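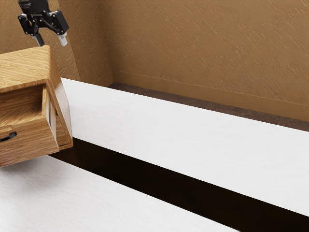

The Drawer That Taught a Robot to Hesitate

Monday, March 9, 2020

In the simulation group at Rurnley, the most useful robot of last winter was the one that waited. It stopped before it touched a thing, waited a short moment, and only then decided whether to go on. At first the people of the group took this for a fault in the software.

The project is called Jesska, and its question sounds simple. When a robot arm learns to handle objects inside a computer, how much of this learning is still good when the room changes a little? In the simulated room of Jesska there are two white tabletops with a gap between them, and the gap was put there on purpose. An object that is let go in the wrong place does not stay near the edge where the robot can try again. It is gone, and the attempt counts as lost.

The older method of the group gave the robot a reward only at the end, when the object stood where it should stand. The robot learned quickly, but it learned bad manners. It pushed, it dragged, and it took risks over the gap because sometimes the risk paid. The new method adds a second small program, which the team calls the doubter. The doubter looks at the same camera picture and guesses how sure the robot can be of its grip. When the guess is low, the arm must hold still and look again from where it is.

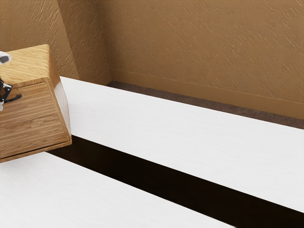 Over the near tabletop in the Jesska simulation: the gripper holds a wooden block at the edge of the gap.

In February the two methods were compared on 276 trials each. The robot with the doubter finished 228 of them. The older one dropped far more objects, mostly on the way across and not during the first grasp, as the team had expected. The price is time. A careful trial takes 10 seconds longer, and for a factory this can be too much.

Wood was a difficult case. Its grain makes lines that look like edges to the program, and the early doubter became nervous when it saw them. The group answered by training on 32 different wood surfaces, some of them quite ugly, until the lines stopped to matter.

Fitus, a small maker of grippers in Paterson, has asked to try the method on a real arm this spring. The researchers are glad but careful. A simulated cabinet has no sticky drawer and no dust, and its weight is a number that somebody typed - a real one has to be lifted first. The first test will use only one object and one table, with the gap closed.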